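**Wanted: people to fold laundry at home with a hand-held gripper (Codatthorpe and nearby)**

Boltlow is paying people to do housework slowly. You hold a gripper with a camera on it, squeeze, and pick up your clothes with two yellow prongs in place of your fingers. The recordings go towards teaching a robot arm to do the same.

Will it work? I have been on the project since March and I'm not convinced. We want 3000 folds, and the last arm we trained still treated a sleeve as a surprise. Please don't apply because you expect a butler out of it.

What we ask:

- 56 folds a week, in sessions of 30 minutes
- your own bed or table, and your own clothes
- no tidying up beforehand; neat rooms have taught us very little
- failed grabs left in the recording

You need steady wrists and patience. Experience with robots is no advantage, and engineers tend to argue with the instructions. Training takes 3 hours with Neema Sang at our Codatthorpe office. We pay by the session, including the bad ones.
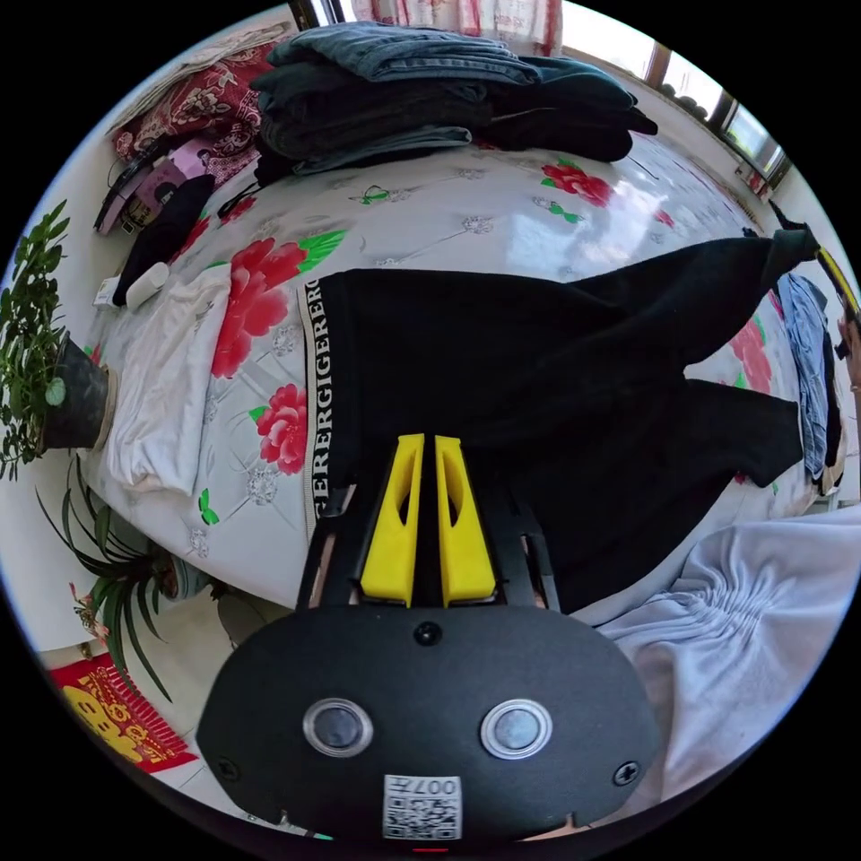

*Gripper 007 over the waist of a pair of black trousers, with more clothes stacked at the top of the bed.*

To apply, write to Idrisa Mussa at Boltlow. Say what you fold most and how much you hate it. Duvet covers are not included, so please stop asking.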